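Bed sheet

A bed sheet is a flat piece of cloth laid over a mattress, or between a mattress and the blankets above it. It is one of the most common textiles in the world and one of the most closely used, touching the skin for hours every night. Few household goods show such a wonderful range of weave, weight and decoration for something so simple in shape.

Types

The two main types are the flat sheet and the fitted sheet. A flat sheet is a plain rectangle with hemmed edges, often with a deeper hem at the head. It can be tucked under the mattress, left to hang, or used as a top layer. A fitted sheet has elastic sewn into its corners, or all the way around, so that it grips the mattress and stays put. Flat sheets are the older and more adaptable of the two. They fit almost any bed, dry quickly on a line, and fold into a beautifully tidy square, a feat the fitted sheet has never managed!

Fibers and weaves

Cotton is the leading fiber for sheets, valued because it is soft, strong and easy to wash. Linen, made from flax, is stiffer when new and grows softer with years of washing. Silk, wool, bamboo-based rayon and polyester are also used, alone or in blends.

Plain weave, in which each thread passes over and under the next, gives a crisp, matte cloth; percale is the best-known kind. Sateen floats several threads over one and has a smooth, glowing surface. Flannel is brushed to raise a fine nap that traps air, a real joy in February. Thread count, the number of threads in a square inch, is widely printed on packages, though yarn quality and finishing matter just as much to how a sheet feels.

Printed sheets

Until printing on wide cloth became cheap, most household sheets were white or unbleached. Modern printed sheets carry stripes, checks, leaves, animals, cartoon figures, and very often flowers. Lettering is a lively branch of the craft, with words or single characters blown up large and scattered among the blossoms.
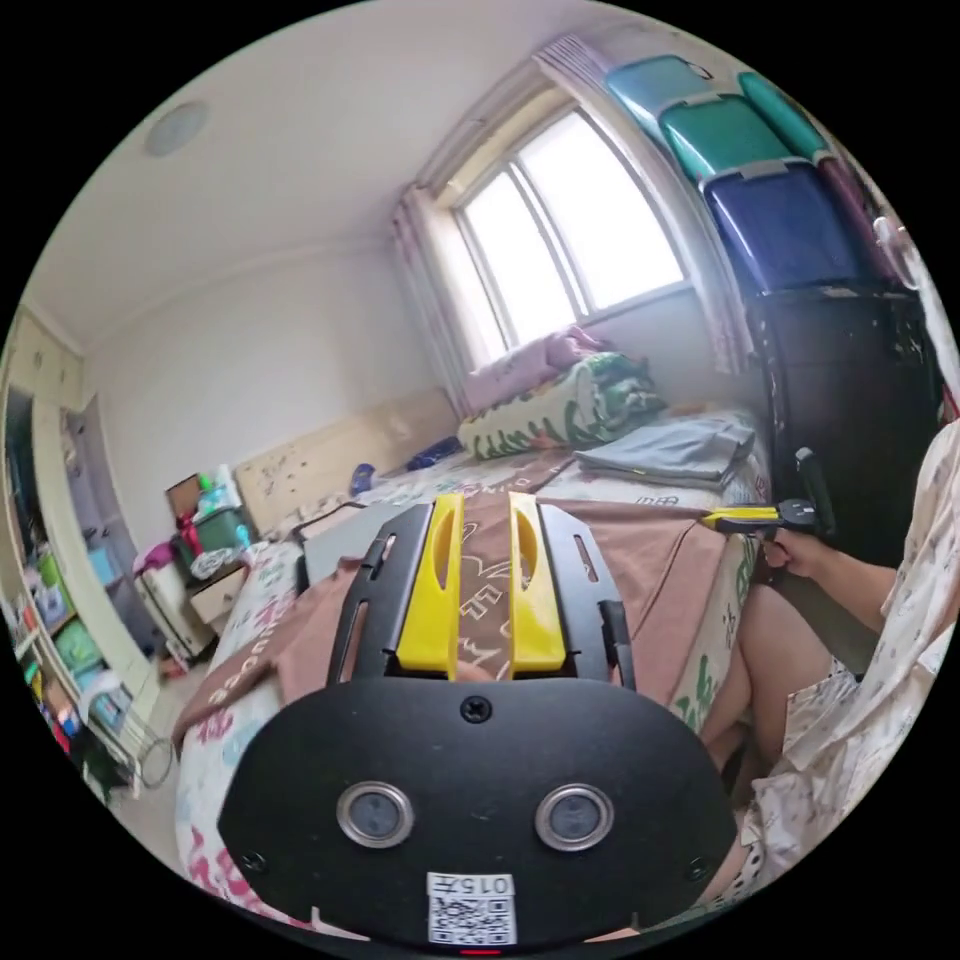
White sheet with pink and green lettering and floral shapes, under a brown patterned blanket.

Most prints are made by rotary screen, with a separate screen for each color. Digital printing has no such limit and suits short runs. In pigment printing the color sits on the surface of the cloth, held by a binder, while reactive dyes bond with the cotton fiber and leave the cloth softer.

The Paewai pattern collection at Runcombe holds 289 printed sheets, 22 of them with lettering as the main motif. Its oldest lettered piece, known as the Dadimley sheet, was printed in 2 colors and is still wonderfully bright.
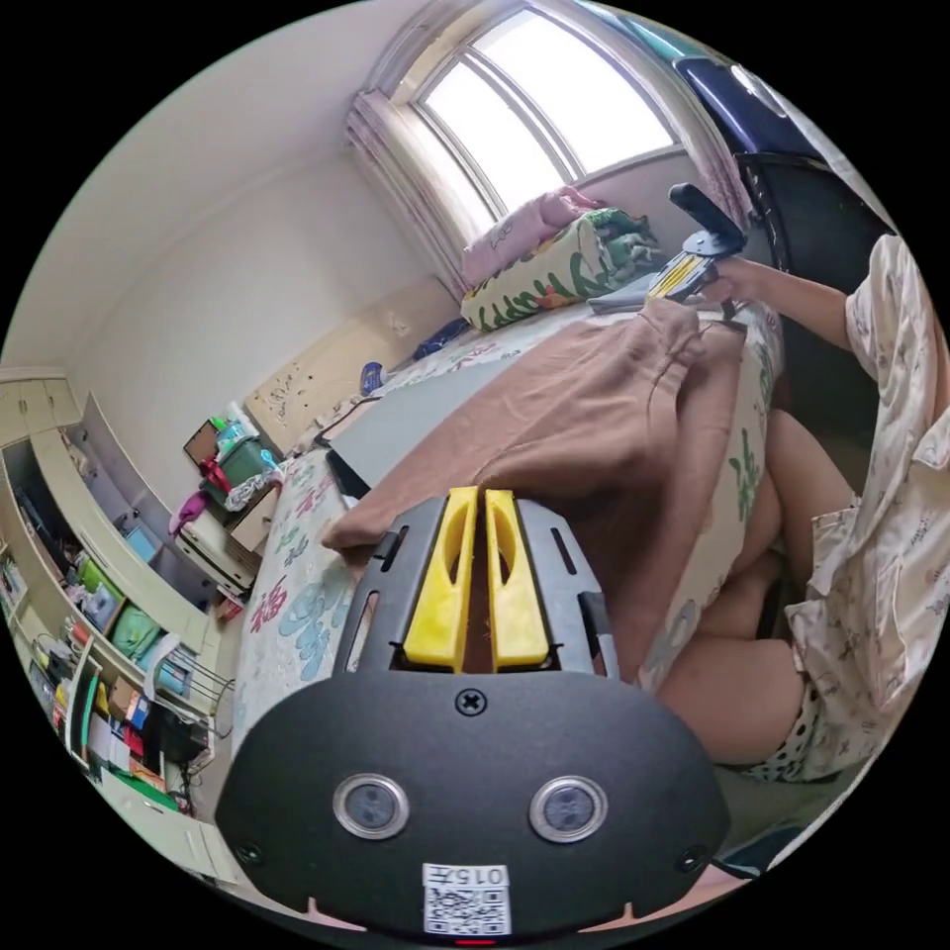

Floral sheet with large printed characters and a folded brown cloth on top.

Care

Cotton sheets are usually washed in warm water and dried on a line or at low heat. Turning a printed sheet inside out, or folding it face inward, protects the color from rubbing. Strong sun freshens white cloth but fades many dyes. Worn sheets have a long second life as dust covers, quilt backing, rag rugs and cleaning cloths.

See also: Blanket; Duvet; Pillowcase; Textile printing

Last updated January 8, 2025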